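## 3. Dispensing errors reported by community pharmacies

Reports were taken from the voluntary log kept by pharmacies in the Plesedby district. A report was included if a patient, a caregiver or a member of staff found that the medicine in the package did not match the label. Reports of late delivery, damaged cartons and missing leaflets were left out. After this step 362 reports remained.

Each report was read by two reviewers working apart. They recorded the form of the medicine, the point at which the error was found, and whether any dose had been taken. Where the reviewers disagreed, a third reader decided. Reports with too little detail to classify were kept in the total but are not discussed further.

The most common error was a wrong strength of the right medicine. Many of these involved tablets that share a color and shape across two strengths. The second most common was a wrong count, usually a short one. Errors in the order of tablets within a calendar pack were rare, with seven reports in all, and six of these were found by the patient at home. 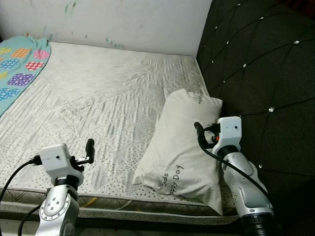
**Rekha Dhillon**
Lead author, medication safety

**Figure 3.** Bare mattress and blanket with heart shapes.

Reports made from the home differed from those made at the counter. They were shorter, and they often described the package in place of the medicine ("the box with the green stripe"). Lot numbers were missing from many of them. When the patient had already thrown away the outer carton, the lot could not be traced at all, and the pharmacy had to check its remaining stock by hand.

Caregivers of young children reported liquid medicines more often than any other form. The usual problem was a dosing syringe marked in units that did not match the label. Two suppliers, Stumier and Marino, use different syringe markings for the same suspension, and pharmacies that stock both had changed from one to the other without notice to the patient.

We also looked at the time between dispensing and report. Reports on liquids came in sooner than reports on tablets. For tablets supplied in a pack of 30, the error was often found only when the pack ran short, so the delay could be roughly as long as the course itself. The Plarnness reporting form does not ask for the date of the first dose, and we could not work out how many doses had been affected in these cases.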